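Arms on the packing bench: what happened to your hours?

packer_jo
They put 2 arms on our benches in October. Hours are the same but I'm now on checking. Anyone else?

Stępień M.
Same at Pudberg. 4 of us moved to returns. Less lifting, but duller.

benchmark6
Duller? My wrists stopped hurting. I'd not go back.

Stępień M.
Your wrists, fair enough. We also lost the 5 pence picking bonus and no one asked us.

packer_jo
Ours is still under discussion. Maxence Rolland from Fala says checkers will keep it. I'll believe it on the payslip.

lesia_nights
Depends on the shift. At night I still do the odd shapes by hand, cups especially. About 6 an hour get passed to me.

benchmark6
Cups are easy though.

lesia_nights
Come and do a night then. These are from the test bench.

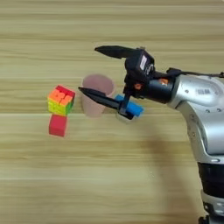
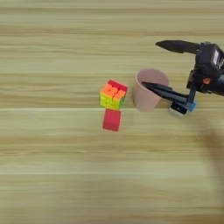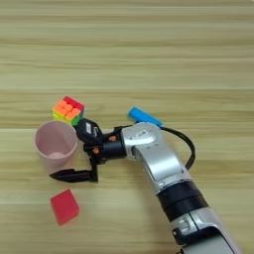

Arm at the bench with the pink cup, puzzle cube and red block.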